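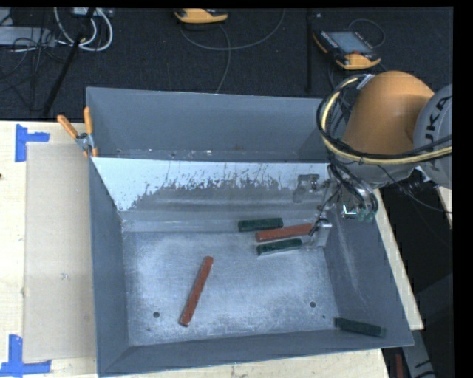
Will Saden owners have to pay for the Florville expansion? Players who bought the base game before May 28, 2022 will receive it at no charge, and all others may purchase it separately.

Laaksonen Interactive has confirmed that Florville, the first major expansion to its open-world driving title Saden, is available for download on PC and console. The expansion adds a harbour city, 30 story missions and a revised wanted system in which patrols respond to the colour and model of a player's vehicle.

The studio held a closed trial in February, in which 2,364 players took part. Following their reports, the night races in the Darkinbridge district were shortened and the number of garage spaces was raised to 100.

Existing saved games will carry over. Players must complete chapter 3 of the main story before the ferry to Florville opens - progress in the trial version does not count toward this requirement. Cross-platform play is not supported at this stage.

Contact us | © 2022 Darkinbridge Games Monitor. All rights reserved. | Back to top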